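Talks > Community Evenings > Speaker Notes
Filed under: Home & Workspace
Posted in November by Araba Tsikata

Sharing a room: notes for the Huscombe evening

Start at 7:15 even if people are still coming in. Say who I am, thank Iddrisu Abubakari for lending the projector, and go straight to the first slide.

Opening. Most of us in Huscombe work or study in a room that was meant for something else. Mine has to be an office until late afternoon and a place to dry laundry after that. My sister's is a dining room and a sewing room. I want to talk about how to set up a room like that so you don't spend the first half hour of every day moving things.

Ask for hands: who has a desk in a room where somebody also eats, sleeps or dries clothes? Wait for the hands. Don't comment on the number.

Slide 2, floor plan. I measured 16 rooms on Akolgo Street last winter with a tape and a notebook. The smallest gave its owner a strip 42 inches wide between the desk and the wall. She had put a full-size office chair in it and could not turn the chair around. She got a smaller chair and kept everything else the same. Tell this slowly, it gets the point across better than the plan does.

Then the three measurements: the path from the door to the window, the space a chair needs when pushed back, and the space a drying rack needs with its legs open. People measure the rack folded. Say that twice.

Slide 3, chairs. Have the next slide ready before I start talking about headrests.
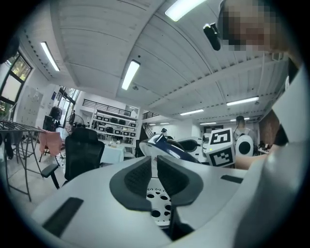

Chairs are the thing people spend the most on and plan for the least. A chair with a tall back blocks light and blocks the view across the room, so it matters which way it faces when you leave it. A mesh back is better than a solid one in a shared room because some light comes through. Point to the black mesh chair on the left, with the headrest, and ask people to look at where the armrest goes. An armrest sticks out past the seat, and if there is a drying rack on that side, you have to allow for both. Then point to the chair behind it with the pink cloth cover. A cloth cover is the cheapest change you can make to a chair you already own, and it goes in the wash.

If someone asks about brands, say I don't recommend any. I bought mine used from Hiren, the office clearance place, and paid 300 for the pair including delivery. New ones like them were 600. Check the gas lift before paying. Sit down, wait a full minute, and see if you are lower than when you started.

Slide 4, drying. Points to cover:

Put the rack where air moves. Near a glass door is good if the door opens.
Leave a hand's width between heavy items such as towels.
Dark clothes on the side away from strong sun.
A fan does more than heat in a closed room. Aim it along the rack and keep the cord off the walking path.
Empty the rack at night and fold it. A rack that stays up turns into a closet.

Somebody always says a fan costs too much to run. Answer: set it for two hours and see how far the clothes have come. Iddrisu has a plug-in meter he lends out, so send them to him.

Slide 5, the changeover. This is the part I got wrong for years. I used to clear the desk last, when I was tired, and so I didn't clear it. Now the desk comes first, then the chair goes in, then the rack comes out. Cables stay where they are. Everything small goes into one lidded box from Henelska - the gray one I'm bringing, so put it on the front table before people sit down. Pass it around. Get it back.

With children in the house, give them the box and the chair and keep the rack for yourself. Fingers get pinched in the hinge.

If time is short, skip slide 6 (curtains) and go to questions.

Questions I expect. Damp on the walls: open the door for ten minutes after the rack is folded, and wipe the glass. Floor marks from chair wheels: a flat-woven rug works, a thick one doesn't. Noise from the fan during calls: turn it off for the call.

Hand out the measuring sheets at the door on the way out. Chairs have to be stacked by 9, and the key goes back through the slot at number 16.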